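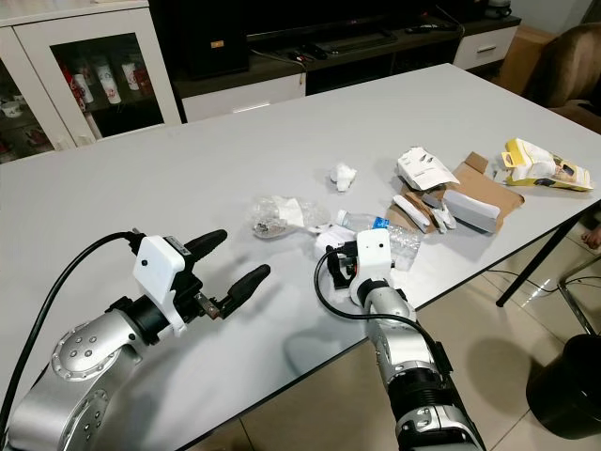
A member from the Skonska side asked why the minutes of the last meeting said the well at Bangash had been "treated" when the families there were still boiling their water. The health office replied that the well was dosed with chlorine once, in August, and that the word was correct as far as it went. The member said it did not go very far. Minutes of the last meeting accepted with "treated" changed to "dosed once."

District Health Liaison Meeting
08/12/2022
Graltano clinic, back office

Apologies: the water department, for the third meeting running.

1. Diarrhea cases

The health office reported 273 cases of acute watery diarrhea in the district since the start of the rains. Of these, 34 were admitted to the Graltano clinic. No deaths recorded. The nurse in charge asked that the word "recorded" stay in, as the two villages past the river crossing have sent no returns.

The health office described the trend as falling. Asked what this was based on, it said the last two weekly returns. The meeting noted that the Firomel post was closed for one of those weeks while its health worker was on leave. A post that is shut reports no cases. The trend is to be described as "not known" until the missing week is filled in from the patient book.

2. Water samples

Samples were taken at Bangash and Skonska and sent to the regional lab. No results yet. The lab has said "soon" twice. The health office is to ask for a date in writing.

The Bangash representative asked if people should stop using the well. The health office said it could not advise closing it without a result. The clinic said it would go on telling every patient to boil drinking water, result or no result, and did not need permission for that. Agreed.

3. Supplies

Oral rehydration salts: the store book shows 2623 sachets. The shelf was not checked before the meeting. Members recalled that the book and the shelf disagreed badly last year, and would not accept the figure. Clinic to do a shelf check before any more go out to the posts.

Firomel has asked for 60 sachets now. Approved without waiting for the check.

4. Handwashing campaign

The health office wants to repeat the radio messages and called the first round a success. Several members asked how that was measured. The answer was that the messages were broadcast on time. The Skonska side said soap at the school would do more than another jingle - the school has had none this term.

Radio repeat not approved. Health office to come back with a price for soap for the schools at Skonska and Firomel, and a price for the radio so the two can be compared.

5. Any other business

The clinic motorbike is still off the road. The part was promised at the last meeting and the one before. Carried over.

The chair will write to the water department again - copy to the district office this time.

Next meeting: when the lab results are in, or in four weeks, whichever is sooner.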